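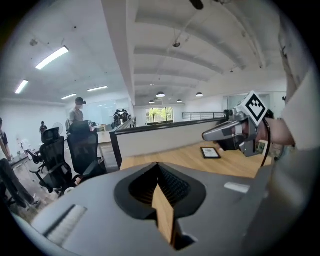
Melldale, 18/01/2019

Why do office chairs have five feet?

Quick one this week. Mali Craddock wrote in from Lougher to ask why the chair at her mom's work has five feet when her chair at school has four. Good question. Look at the nearer black chair on the left – five legs, spread out like a starfish. Grown-ups call it a five-star base.

First, the tipping part. Anything standing on the floor stays up as long as its weight is over its feet. Think of a line drawn from foot to foot, all the way around. Weight inside the line, you're fine. Weight outside the line, over you go. With four feet the line makes a square. With five it makes a shape called a pentagon, which is closer to a circle. So when you lean, in any direction at all, the edge is a bit farther away. More leaning before trouble.

Could you have six feet? Sure. Even steadier. But more feet means more to pay for and more to bump your toes on. Five is plenty for most chairs.

Now the wheels. They're called casters (say it CASS-ters). A caster does two jobs. It rolls, and it also swivels, so it can point any way you push. Grocery carts have them too, at least at the front. Try pushing one backward and watch the wheels flip around.

Then the back. Some chairs have a back made of mesh, which is a sort of net pulled tight over a shape. Lots of tiny holes. Your back gets warm when you sit for a long time, and the holes let the warm air out. Mesh also bends a little when you lean on it, then springs back.

And the armrests. A place for your elbows, so your shoulders don't have to hold your arms up all day. Arms are heavy! Heavier then you'd think.

What about the wall behind the desk? White with a dark rail on top. It's a partition, a wall for splitting up a big room. Lots of partitions stop well below the ceiling, so light still gets over. Sound gets over too. Ask anyone who has tried to work next to a loud talker.

Try it at home

You need a thick book, a sheet of cardboard and 7 corks. Ask a grown-up to help with the cutting.

Cut two circles from the cardboard, the same size. Glue three corks near the edge of one, evenly spaced. Glue four to the other. Let the glue dry – really dry, not nearly dry. Stand them both up on their corks and press down gently at the edge, between two corks. Which one tips first? Now put the book on top and try agian.

Osian Bellis tried it with bottle caps and says they work too, only flatter.

Words to know

Caster: a small wheel that rolls and swivels.
Pentagon: a flat shape with five sides.
Mesh: a material like a net.
Partition: a wall that divides up a room.

February's question is from Mared Penry, who wants to know how zippers zip. Send yours in by then, name and age please.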